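Querida Rhiannon:

Te escribo con el informe de mayo del taller de costura y arreglos de Brernby, un poco más largo que el anterior, porque ha sido un mes movido y me gustaría que la Fundación Kozan tuviera una idea clara de en qué se va el dinero y de cómo están las personas que vienen.

Empiezo por los grupos. El de la mañana sigue lleno y el de la tarde, que en abril nos preocupaba bastante, se ha animado desde que lo retrasamos a las seis y media, cuando la gente ya ha salido del trabajo. Tenemos ahora más de 50 personas inscritas entre los dos, y 11 de ellas han terminado el primer nivel y saben poner una cremallera sin ayuda. Şükran Sarıgül lleva el grupo de iniciación con una paciencia que yo no tengo, y Kadir Canpolat se ha quedado con la parte de patronaje, que es la que más cuesta y la que más deserciones nos daba el año pasado.

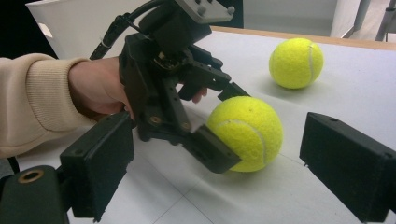

El módulo nuevo, el de punto, lo pedía la gente desde el principio y por fin lo abrimos a mediados de mes. Jade Pelletier lo ha organizado por partes de la prenda: primero bajos, luego escotes y al final puños, que son lo primero que se estropea en cualquier jersey. Un puño acanalado como el de esa manga beige, recogido en la muñeca, es justo lo que queremos que sepan rehacer al acabar el módulo: levantar los puntos, tejer el elástico con la tensión correcta y rematar sin que apriete. Vamos más despacio de lo previsto – cogí mal las cuentas y pensé que bastarían cuatro sesiones – y hemos pasado a seis, sin coste añadido para la fundación.

En cuanto al presupuesto, de los 2000 euros de la partida de materiales hemos gastado algo menos de la mitad, casi todo en lana, agujas circulares y la revisión de las dos remalladoras. La mercería Motis nos ha mantenido el descuento, y la tela de forro se la compramos a Bodar, que tarda más pero sirve piezas enteras. Queda pendiente la factura de la plancha industrial. Yavuz Akbulut la ha reclamado dos veces y te la mandaré en cuanto llegue, junto con los demás justificantes.

Lo que peor llevamos es el espacio. Con el grupo de la tarde tan concurrido, la mesa de corte se queda pequeña y hay quien acaba marcando patrones sobre las rodillas, lo cual tiene su gracia un día pero no todo el trimestre. Hemos preguntado por la sala de al lado y nos contestarán en junio. Si dicen que sí, te pediría pasar una parte de la partida de difusión a mobiliario – dime, por favor, si eso necesita una autorización por escrito o si te vale con este correo.

Un abrazo grande de todo el equipo, y gracias otra vez por la visita.

Taller de Costura de Brernby · Contacto · Aviso legal · Volver arriba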